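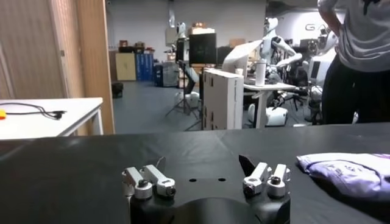
The Memory of a Fold
Why some creases fall out of a shirt overnight and others stay for years

By Vesna Dimitrov
Jun 8, 2020

A crease in cloth is a small mechanical failure. When fabric is bent sharply, the fibers on the outside of the bend are stretched and those on the inside are compressed. If the strain stays within the elastic range of the fiber, the fabric springs back. If it goes past that range, or if the bend is held long enough for the internal structure to rearrange, the fold remains after the load is gone.

The textile trade has measured this for decades. In the usual test, a narrow strip is folded, placed under a fixed weight for a set time, released, and left to open. The angle it reaches is the recovery angle. A strip that opened perfectly flat would score 180 degrees. Untreated cotton does poorly, wool does well, and linen is usually near the bottom of the list.

At Momska, a finishing plant that handles shirting and light dress fabrics, the test room is kept at constant temperature and humidity. Strips are cut in both the warp and the filling direction, and half are folded face to face, the other half back to back. Dušan Milošević has run the room for 15 years and distrusts any recovery figure that comes without a humidity reading. "Give me a damp morning and an open window and I can ruin any cotton result you like," he said.

Water matters because of the way cellulose is built. The long molecules in cotton and linen are held to one another by hydrogen bonds, which are weak one at a time and considerable in bulk. Water gets between the chains in the less ordered parts of the fiber and takes up some of those bonds. The chains can then slide. When the water leaves, new bonds form wherever the chains have come to rest, and the fold is fixed in its new position. Ironing with steam uses the same process in the other direction: moisture and heat loosen the structure, pressure flattens it, and drying holds it flat.

Polyester follows other rules. It takes up very little water and depends mainly on temperature. Below its glass transition the fiber is stiff and recovers well from bending. Above it, the chains in the amorphous regions become mobile, and a fold pressed in at that point will be kept once the fabric cools. For one filament yarn used at Momska, the transition was measured at 79 degrees Celsius. A hot wash followed by a cold rinse with the drum packed tight can cross that line and come back, and the wrinkles that result are difficult to remove at a lower heat. 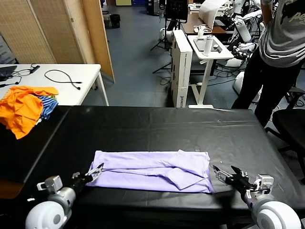 Lavender garment folded into a long rectangle on a black sheet.

Storage adds time to the problem. Fibers under constant strain relax, so the force trying to reopen a fold falls as the days pass. Most of this loss comes early. The sharpness of the bend also counts: a fold over a thick stack has a larger radius than a fold at the bottom of the pile, where the weight of everything else closes it down. Rolling increases the radius further, though it puts many shallow bends into the cloth in place of a few sharp ones.

Rocío Apaza, a pattern cutter who now works on packaging for the shirt label Giltness, spent much of last year comparing fold layouts. Her working method was simple. Shirts from one production lot were folded in different ways, boxed under a 2-kilogram plate, and opened at intervals. Placement of the fold turned out to affect complaints more than depth. A crease of moderate depth across the chest was reported as a defect, while a deeper one beside the placket was mostly ignored. The current layout moves the main crosswise fold below the waist, where it is often tucked in.

Construction has its own effect. Long floats, as in satin and many twills, let yarns shift over one another when the cloth bends, so that less of the strain is taken by the fiber itself. A tight plain weave leaves the yarns little room to move. Knits have more room still, because the loops deform before the yarn does. This is why a cotton T-shirt and a cotton poplin shirt, made of chemically identical material, come out of the same suitcase in such different condition.

Chemical finishing attacks the problem at the bond. In a durable press treatment, a resin forms permanent links between neighboring cellulose chains so they can no longer slide freely. The price is strength. Cross-linked fibers are more brittle, and heavily treated cotton wears through sooner at collars and cuffs. Older formulas could also release formaldehyde, and much of the work since has gone into lowering that release.

Blagoje Stojanović, who formulates finishes at Radonjić, described the available range as narrow. Too little resin and the customer sees no benefit. Too much and the tear strength drops below what the garment maker will accept. Softeners recover part of the loss by letting yarns slip, but they wash out gradually. His newest recipe reduces the resin and lengthens the cure, and it has so far been run only on midweight poplin. Trials on a lighter lawn are planned for the fall.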